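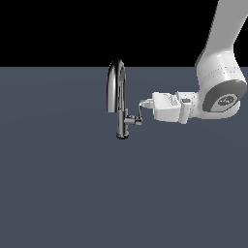 A chrome tap and a robotic arm (computer render).

Trolton Museum opens its stores to the public once a year, in September, and I have been meaning to go for 7 years. The leaflet promised "the treasures you never see". Having spent a morning with them, I can report that in several cases the museum has been protecting us.

The stores are on the edge of town, behind a carpet warehouse, and you are let in by the side door in small groups. Our guide began with the Egyptian shelves, which are the reason most people come. Trolton has 300 Egyptian objects, nearly all of them the gift of one Victorian mill owner who went up the Nile for his chest and came back with everybody else's belongings. The best is a painted wooden hand from a coffin lid, more than 3000 years old and still looking as if it would like a word with you. There are also a great many shabti figures, the little servants buried with the dead to do their farm work in the next life. They now lie in foam trays in a metal drawer, which must be a disappointment after all that preparation.

A man in our group asked whether any of it had belonged to a pharaoh. It had not. He asked again at the next drawer, in case things had improved.

What I had come for was the queens. The museum owns a set of plaster casts taken from temple carvings in the 1890s, and two of them show royal women making offerings. One has had her name cut away and a later king's put in its place, and you can see the shallow dip in the plaster where the old signs were shaved off. The guide held a torch flat against the surface so that the shadows came up, and for a minute the whole group stopped talking about parking. It was easily the best thing in the building and it lives between a fire extinguisher and a stuffed pike.

After that we had the Roman room, which is a cupboard. Trolton did not have many Romans. It did have the coin hoard from Fleter, dug up by a farmer putting in a gatepost, and the label says 1000 coins. I will take their word for it. They are small, green and mostly illegible, and the guide was admirably frank about how much pleasure a person can get from them.

The last stop was the Sekiguchi gift, a case of Japanese sword fittings which arrived in the 1920s with a polite letter and no explanation. The letter is lovely. Nobody has yet worked out what the connection with Trolton was, though our group had plenty of theories by the time we reached the stairs.

Practical matters. Entry is free but you have to book, and the morning tours fill first. Wear a jumper, as the stores are kept at the temperature of a good larder. There is no lift to the upper racks. Tea is served from an urn in the loading bay, and the lemon cake had gone before our group got out, so try for the ten o'clock tour if cake matters to you. The bus from the station stops outside the carpet warehouse.

Next on my list is the mosaic at Kinau, which is open on the first weekend of the month except when it isn't.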